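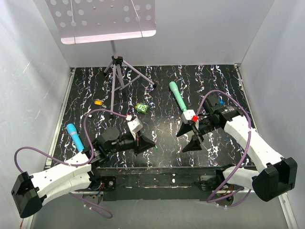
The Kosus twin-arm bench kit costs $2,523 before you buy the enclosure, and at that price I expected it to frighten me a little less. I teach the Saturday robotics section at Toselcombe, and we have now had the kit for a full semester, long enough for the shine to come off and for the students to give both arms rude names. The work this term has been small-object handling, meaning you get two arms to pick up things that were designed for human pockets and human fingers, in a place where something is always in the way. The something is a lavender music stand. Its tripod legs take up the best part of the table, and with a teal microphone in the right gripper, as it is there, you start thinking very hard about where those legs end.

I'll go through what we liked, what we didn't, and what I would tell another club before they hand over the money. I bought ours through Mullen at the regular school rate and nobody at Kosus knows I'm writing this, though I suspect their support desk would recognize my tone.

Setup

The quick start guide says an afternoon. Guilan Peng and I took two Saturdays and part of a weeknight. Most of that went on the base mounting, which wants to be dead square to the rail and has no interest in telling you whether it is. You tighten four bolts, you run the alignment check, the alignment check says FAIL and stops there, and you go get a coffee. A number would be nice. A direction would be nicer. What you get is the four-letter word and a chance to use one of your own.

Calibration after that is pleasant enough. You walk each joint through its range by hand, the software beeps, and it remembers. It remembered correctly every time but one, when the left arm woke up believing its elbow was its wrist. We had swapped two cables. The manual does cover this, in an appendix, under "Unexpected Enthusiasm," and I have to give some credit to whoever got that past their editor.

The enclosure is sold separately for $625. That is a lot for some pale walls and I complained about it for weeks. I've stopped. Before it arrived, our dropped parts went under the radiator, and there are students in that room who would rather lose a part forever than lie down on that floor. The walls also give you a plain background, and our recordings became easier to read as soon as we had them up.

Driving it

You control the pair with two smaller hand-held arms, and whatever you do with those, the big ones copy. It takes ten minutes to get the idea and most of a semester to get good. Adults are worse than teenagers at this. I have watched a parent with a steady job and a mortgage chase a plastic frog across the table, saying "come here" to it.

The lag is small but it is there. You notice it most when handing something from one gripper to the other, which is also when you least want to. Beginners close the receiving gripper too early, then let go with the other too late, and for a moment the two arms are having a tug-of-war over a key fob. The motors don't complain. They get warm and then they get slow, and then the software puts up a polite yellow banner that everyone ignores.

Kevser Başaran is our best driver by a distance. Her method is to do everything at what she calls "grandmother parking" speed, and her success rate makes the rest of us look as if we're wearing oven mitts. She also worked out that you should bring the gripper down beside the object and slide in, because coming straight down means you
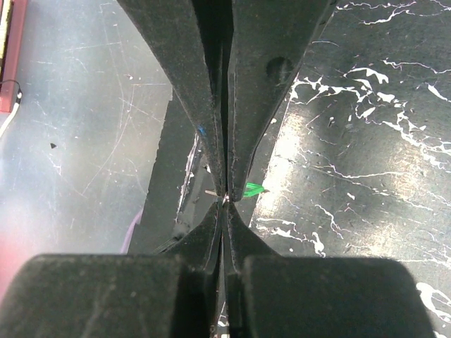

spend the last inch guessing. The fingers themselves are wide, and once they're over a small part they hide most of it. A wrist view helps less than you'd hope with flat things. It helps a great deal with anything that stands up. New drivers should be made to use it anyway, preferably with somebody standing between them and the table so they can't cheat.

About those fingers. They taper to a point, which is lovely for getting under the edge of a key tag and less lovely for anything round. Cylinders roll. You can pinch one perfectly at the middle and watch it swing around like a weathervane. We tried rubber tape (peels), heat-shrink (slides off) and a dab of hot glue (worked for a week, looked disgusting). Kosus sells a set of grip pads for $30 and I finally bought them in April. They are fine. They're two bits of rubber in a bag big enough for a sweater.

The finish scuffs if you so much as look at it. Ours have been rubbed against the table, against each other and against one unfortunate calculator, and they've got the marks to prove it. None of this seems to affect how they work, so I'd call it character, but if your school likes its equipment to look new for the open house, keep a spare set in the drawer.

The cables

I want to be fair about the cables. They are a cheerful purple, they are well made, and not one has failed. They are also too long in the places where you want them short. They swing out in big loops when the arm folds up, and in our first month those loops swept more objects off position than the grippers ever picked up. The kit comes with clips. Use twice as many clips as the guide shows, then move the arm through every stupid pose you can think of and watch what the slack does. Then let a student do it, because their stupid poses are better than yours.

Kosus should sell a shorter set. I wrote and told them so. They sent me a link to buy more clips.

Recording and playback

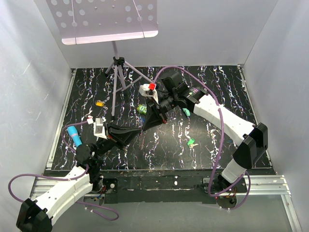 The software saves each run you drive as a demonstration, and after enough of these you can train a model that tries the job without you. For a club, this is the reason to get the kit and the reason to go gray. We recorded 668 runs over the semester. I know the figure because the program displays it in the corner at all times, like a taxi meter.

Plenty of those runs were junk. Students talk while they drive, they get distracted, they reach into the enclosure to nudge something "just a bit," and the software faithfully stores all of it. You can delete bad runs, one at a time, each with its own confirmation box. There is no way to mark a run as bad while it's happening. I cannot tell you how much I want a big red button that says THAT ONE DOESN'T COUNT. Guilan wrote a little script that flags anything where an arm sits still too long, and it caught most of the chatter, plus one run in which somebody had gone to lunch.

Playback of a trained model is the best ten minutes of any Saturday. Our first one went to the right spot, opened the gripper, waited with great dignity, closed it on air, and carried the air carefully to the bin. The students gave it a round of applause. Later ones got better. The one we took to the Durrani meet could reliably fetch a key tag from open table and had no idea what to do about one lying near a tripod leg, where it would approach, stop, back off and approach again, like me with the school printer.

We came in somewhere in the lower middle. The teams above us had cleaner recordings, and two of them had the same kit, so I can't blame the hardware, which I had been looking forward to doing.

One practical note on this. Vary where things start. We were lazy early on and put the objects back in nearly the same places, and the model learned the places. Move the yellow tag four inches and it would go and pick up nothing at the old address. Now Kevser shuffles everything between runs

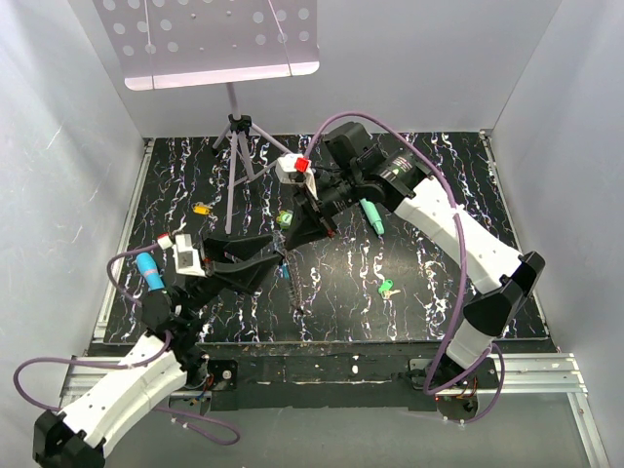
and she does it without looking, on purpose, which annoys the drivers and has done more for our results than any setting in the software. Mix up which arm goes first as well. If the left one always starts, you'll end up with a model in which the right arm is a spectator.

The table surface matters more than I would have thought, too. A busy pattern makes small things harder to spot for a tired student at a screen, and the shiny patches where the ceiling lights bounce back are worse. Pick your surface early and stick to it. We changed ours halfway through and the older recordings were never much use again.

Support and spares

Mullen were quick with spares, and the one motor we cooked (the banner was right) came in four days. Kosus support is slower. They answer well when they answer, from a person who has clearly used the thing, and then you wait another week for the follow-up. The forum is better for anything urgent. It's full of other teachers posting late at night in a state I recognize.

What I'd want fixed

A number in the alignment check. Shorter cables. A way to mark bad runs as you go. A banner that is any color people pay attention to. Grip pads in the box, given what the box costs.

Should your club get one?

If you have fewer than six students, yes, and everyone will get a proper turn. With our sixteen it's a lot of standing around, and you will need a second job for the ones who aren't driving. Ours label runs, reset the table and heckle. If all you want is to teach the basics of motors and joints, a single cheap arm will do that and leave you money for pizza. The twin kit earns its keep when you get to handovers and to jobs where one arm has to hold something still for the other, and you can't fake that with one arm and good intentions.

I gave it four out of five on the order form survey. I'd have gone to four and a half but there was no box for it. We've put in for a second set of fingers and a bag of clips for the fall.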